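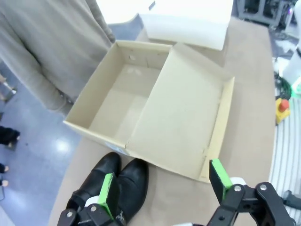

How long do I let the shoe cream dry before I buff it?
Give it nine minutes for the thin coat I use in this guide, and a bit more if your room is cool or damp.

Section 4: Cleaning and polishing smooth leather

Okay, this is the part of the Hekness kit that gets used the most, so I've written it the way I do it at my own kitchen counter. It's for smooth leather only. If you've got suede or nubuck, skip to Section 6 and keep the cream far away from it, please!

What you need from the kit: the horsehair brush, the small dauber, the tin of Tretis cream, the bottle of Leone cleaner and two of the cotton cloths (the white ones, the gray one is for the conditioner in Section 5). You'll also want some old newspaper and a pair of shoe trees, or balled-up paper if you don't own trees. I used balled-up paper for years and my shoes came out fine.

1. Take the laces out. I know, it's annoying, but cream gets into the eyelets and then onto your fingers every morning for a week.

2. Put the trees in, or stuff the toes firmly with paper. You want the creases to open up a little so the cleaner can get into them.

3. Brush the whole shoe with the horsehair brush. Go over the seam where the upper meets the sole twice. That's where the grit hides, and grit under a cloth scratches.

4. Shake the Leone bottle, dampen a cloth with it and wipe in small circles. The cloth should feel damp, never dripping. Turn it to a clean patch when it gets dirty.

5. Let the shoes air dry. I do mine in the evening and come back the next day.

CAUTION: Don't set them on a radiator or hit them with a hair dryer. Fast heat can crack leather, and no cream is going to fix that.

6. Pick up a little cream with the dauber, about the size of a pea for each shoe. Start at the heel and work forward, so the toe (the bit everyone sees) gets the last of it and doesn't end up gloopy.

7. Wait your nine minutes. I wash the laces in the sink while I'm waiting.

8. Brush briskly with the horsehair brush until the drag goes away. You'll feel it, the brush suddenly starts to glide.

9. Finish with the second clean cloth, holding it at both ends and pulling it back and forth across the toe. Then lace up and you're done!

NOTE: If the shoe still looks cloudy after step 8, you used too much cream. Wipe it back with a dry cloth and brush again. Don't add more on top, I've done that and it only got worse.

NOTE: Scuffs that are just on the surface usually blend in after two thin coats. Deeper ones need the filler, sold separately as part 332. Test it on the tongue first, especially on colored leather.

CAUTION: The cleaner and the cream both have a smell. Open a window, and keep the tin closed between shoes so it doesn't dry out.

Refills: the cream tin is part 669 and the dauber comes in a two-pack, part 3242. The Basell brush heads from the older kit don't fit the new handle, so check which handle you have before you order.

Section last revised 25/09/2025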